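Something Black and Other Things I Kept
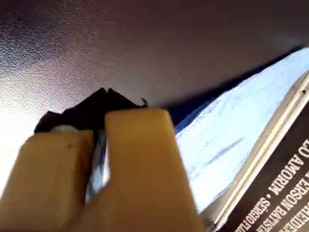

No. 21

Last updated: 2022-08-28

I have been meaning to write about the closet for a long while now, and since we finally got the moving boxes from the garage I suppose I've run out of excuses! When we lived out on the Candano road I had room for everything, and I mean everything (71 hangers, and every one of them full). The place in Catterall has one closet with a door that sticks, so back in May I started going through it all, a shelf at a time, usually in the evening with the radio on.

The coats were the hardest. I had a black rain shell from Kono that I wore on every ferry trip we ever took, and it folds down so small that I lost it twice in my own bag. It leaks at the shoulders these days. I put it in the giveaway pile, then took it out again, then left it on the chair for 6 days while I thought it over. It's back on its hook — I'm not sorry.

Sweaters went more easily than I expected, apart from the green one my aunt knitted, with sleeves made for a much longer person. The thrift store in Pledeck took four bags and were very kind about the state of the zippers. They sell most things by the pound there, and I came home with a lamp, so I can't say I'm cured.

Next up is the linen shelf, and I still have to find out where the good pillowcases went.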